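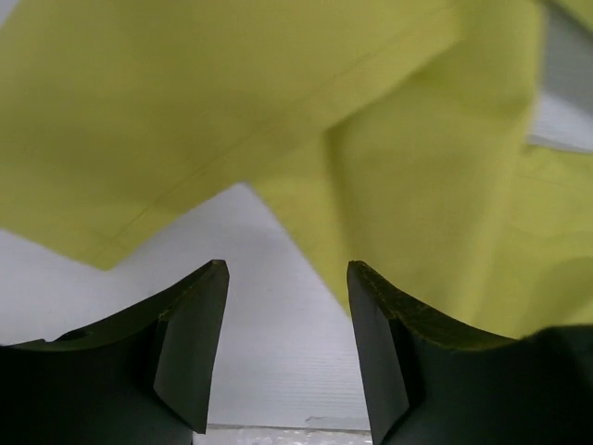 Yellow-green fabric, with one faint seam running across it.

13 June 2026

I finished Jollness last night and I have to gush about it for a bit. I picked it up because Charoen Onsri wouldn't stop posting about the soundtrack, and now I'm the one humming the ferry music while I make coffee.

You play a courier called Ventura who carries letters between two rival islands, Bostovari and Bustumari. Yes, the names are that close on purpose, and yes, half the early jokes are about mail going to the wrong one. I delivered a wedding invitation to a tax office in my first hour and the game just let me! The clerk turned up at the wedding later in a very nice hat.

It's a platformer at heart, but a roomy one. Ventura has a glide, a grapple and a bag that gets heavier as you load it up, so every trip starts with a little packing puzzle. Take too many parcels and you can't make the jump across the harbor. Take too few and you'll be back and forth all night (I was back and forth all night).
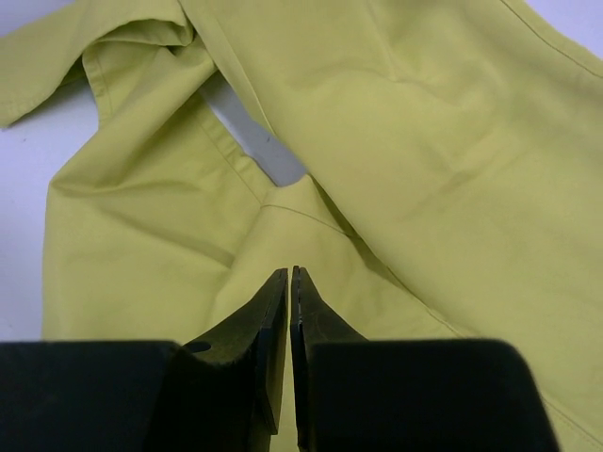

The windmill level is the one I keep thinking about. The sails turn in time with the music, and once you catch the rhythm you can grapple from one to the next without ever touching the ground. It took me ages. When I finally made it to the top there was an old man up there waiting for a package I'd left at the bottom.

Stamps are the currency, and the big glider upgrade costs 3,000 of them. That sounds awful, but I had roughly 3,000 by the time I reached the second island, just from poking around behind waterfalls and under docks. Get the glider first. The fancy boots can wait.

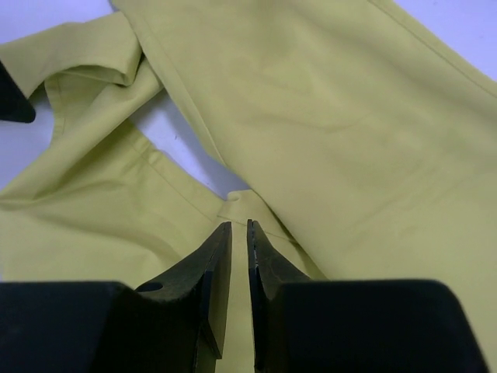 My only real gripe is the map, which doesn't mark the houses you've already visited. I ended up scribbling notes on the back of an envelope – kind of fitting, I guess. The swimming controls are a bit floaty too, though there isn't much swimming.

There's a 2 player mode as well, where the second person flies the seagull. I haven't tried it yet, but my sister is visiting in July and she has already called dibs on the bird.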